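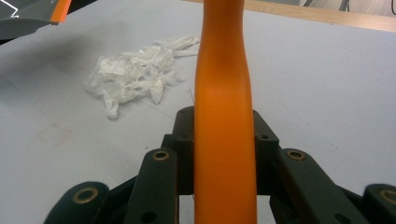
Hand-held gripper over the white work table, orange object between the jaws

Minutes of the data collection meeting, Nistora project
Date: 30/05/2022
Present: Aiguo Jiang (chair), Gopinath Menon (minutes), collection team, training team
Apologies: one from the training team

1. Minutes of the last meeting

Accepted with one change. Under item 4 the word "episodes" should read "sessions." Gopinath has corrected the shared copy.

2. Actions carried over

- Second storage drive for the collection bench. Received and in use.
- Short written guide for new operators. Drafted, see item 5.
- Ask Kurnanau for a price on spare pins and bushings. Asked, no reply yet. Aiguo will phone.
- Rename the folders from March so that they match the current scheme. Not done. Carried over again.

3. Collection status

Gopinath reported that the set now holds 3,854 accepted examples. An example is one pick and one place, from the moment the operator starts moving in to the moment the jaws are open and clear again. Another 300 recordings are waiting for review. Most of those come from the last two weeks, when the review station was being used for labeling.

The training team asked whether the accepted total includes the early recordings made before the jaw spacing was changed. It does. They would like those marked so they can be left out of a run if needed. Agreed that they stay in the set but get their own tag. The tag will be "old-jaw" and nothing longer.

There was some discussion about balance. Long, narrow objects held upright are well covered. Flat objects are not, and neither is anything soft. The training team said the current model closes too early on thin items and comes in at the wrong angle on items lying near the table edge. They would like more of both before adding any new tasks.

Aiguo asked that the team not chase the total. If a session gives fewer examples but covers the gaps, that is fine.

4. Hand-held gripper

The hand-held tool is still the main way of collecting. Operators prefer it to driving the arm by remote, and a session takes much less time to set up.

Points raised:

a) Play in the linkage. Two operators reported that the jaws feel loose on the left side after a long session. Gopinath checked the pins and found one that could be turned by hand. It has been replaced. The pins should be checked at the start of each day and the result written in the bench log, even when there is nothing to report.

b) Closing speed. Some operators snap the jaws shut. The arm cannot close at that speed, so these examples do not carry over well. The guide will ask for a slow, even close. Reviewers may reject an example on this point alone.

c) Camera view. The jaws and the object between them fill the middle of the picture, and a tall object hides part of the table behind it. The training team is not worried about this as long as the approach is recorded from far enough back. Operators should start with the tool well away from the object and pause briefly before moving in.

d) Camera mount. The mounting screws have been marked with a paint pen so that a shift can be seen. If the marks do not line up, stop and recalibrate. Do not adjust by eye.

e) Second tool. Uler has offered to print and assemble another set from our drawings. Aiguo is in favor, provided the jaw geometry is the same. The training team would want a calibration run on the second tool before its recordings go into the main set. Agreed.

5. Operator guide

The draft was read through at the meeting. It runs to two pages and people thought that was long enough. Changes agreed:

- Move the start and stop procedure to the top of page one.
- Replace "natural motion" with a plain description. Operators took it to mean different things. The new text will say: move at the speed you would use to hand the object to another person.
- Add that a failed pick should be recorded to the end and marked as failed. Do not restart in the middle.
- Add that the free hand stays off the table while recording.
- Take out the paragraph about lighting. It is covered by the bench checklist.

The point about failed picks took some time. One member of the collection team had been deleting failures on the spot to save space. The training team would rather keep them. A slip followed by a second try is useful to them, and they have very few. From now on failures are kept, and the reviewer decides.

Gopinath will circulate the revised guide. Comments by email, please, and not written on the printed copy at the bench, where they get lost.

6. Table and background

The overhead lighting is unchanged and gives soft shadows, which suits the cameras. No one wants to alter it.

The question was whether the white table should be varied. The training team has seen the model do worse on a darker surface in a quick test. Only 18 trials were made, so not much should be read into the result, but it points the same way as earlier complaints. Options discussed were colored mats, a sheet of brown paper, and moving some sessions to the bench in the other room.

Decision: use mats for one session in every four, starting with gray and green. The mat color goes in the session notes. Sessions in the other room will wait until the second tool is ready.

Marks and scratches on the white surface are to be left alone. Aiguo does not want it sanded or repainted in the middle of a collection period. Ordinary wiping down is fine.

It was also agreed that loose items may stay on the table while recording, as long as they are out of the path of the tool. The training team wants some clutter in the set. Operators do not need to arrange it. They should move things about between sessions so that the same item is not always in the same spot.

7. Review and labels

Two reviewers looked at the same batch and disagreed on 38 of the recordings. Most of the disagreements were over where the example ends. One reviewer cut when the jaws opened, the other when the tool had moved away. The rule is the second one: the tool must be clear of the object. The reviewer who had been cutting early will go back over that batch.

A smaller number were over whether a pick counted as successful when the object turned in the jaws after it was lifted. It was agreed to count this as a success with a "rotated" flag. The training team can filter on the flag later.

Object names were raised again. The list now has several entries for what is plainly the same thing. Gopinath proposed a short fixed list with color and general shape, plus a free text field for anything else. Where a reviewer cannot tell what an object is from the recording, the label should say so and give only color and shape. Guessing is not wanted. Agreed.

The Nikzad labeling tool crashed twice during the last batch. No labels were lost either time. The collection team has turned on autosave and will report a third crash to the supplier with the log attached.

8. Storage and naming

File names will keep the present order: date, operator number, session number, take number. Operator names must not appear in file names or in the session notes. One folder was found with initials in it and has been fixed.

Raw recordings are to be kept until the matching examples have been accepted and backed up. The backup now runs overnight. The morning operator checks that it finished and initials the paper sheet by the door.

9. Next training run

The training team will freeze the set at the end of next week. Anything accepted after that goes into the following run. They plan to train two versions, one with and one without the old-jaw recordings, and compare them on the same evaluation tasks.

Aiguo asked for the evaluation tasks to be written down before the run starts. The training team agreed and will send the list out with the freeze notice.

10. Any other business

The footrest at the collection bench is broken. Gopinath will order one.

A request came in for the bench to be free one afternoon a week for arm maintenance. Left open until the second tool is confirmed.

Actions

Aiguo Jiang: phone Kurnanau about spares; confirm jaw geometry with Uler and approve the second set.
Gopinath Menon: revise and circulate the operator guide; fixed list of object names; order mats and footrest.
Collection team: daily pin check in the bench log; rename March folders; work through the review backlog; prioritize flat and soft objects.
Training team: add the old-jaw tag; freeze notice and written evaluation tasks.

Next meeting: same room, after the freeze. Gopinath will send the time.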